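Section 4. Daily Care of the Countertop

4.1 Before cleaning

The Romwood countertop is supplied sealed and ready for use. Allow 50 hours after installation before applying any liquid cleaner.

1. Move small appliances, boards and utensils off the surface.
2. Set bowls and other light items back toward the wall.
3. Brush crumbs into the hand or a dustpan. Do not push them into the joint at the wall.

Crumbs and salt are hard to see on a speckled finish. Pass a dry palm over the area before wetting it. 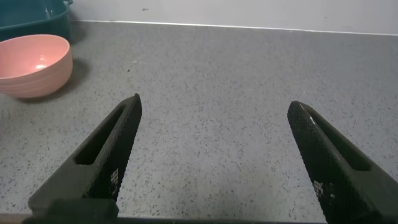
A reader of the previous edition wrote to Estis to ask whether vinegar could be used on dried dough, as it had been on her old counter. Vinegar must not be used. Lay a damp cloth over the dough, wait 4 minutes and lift the residue with a plastic scraper.

4.2 Cleaning

1. Add one capful of Deltau cleaner to a bowl of warm water.
2. Wring the cloth well and wipe from the wall toward the front edge.
3. Rinse the cloth in clean water and wipe again.
4. Dry with a soft towel, including the strip along the wall.

Note: Streaks on the finish usually indicate too much cleaner. Repeat steps 3 and 4.

CAUTION: Do not place cookware hotter than 125 °F directly on the countertop. Use a trivet.

CAUTION: Do not use steel wool or scouring powder. Scratches caused by abrasives are not covered by the warranty.

For stains that remain after two cleanings, refer to Section 5.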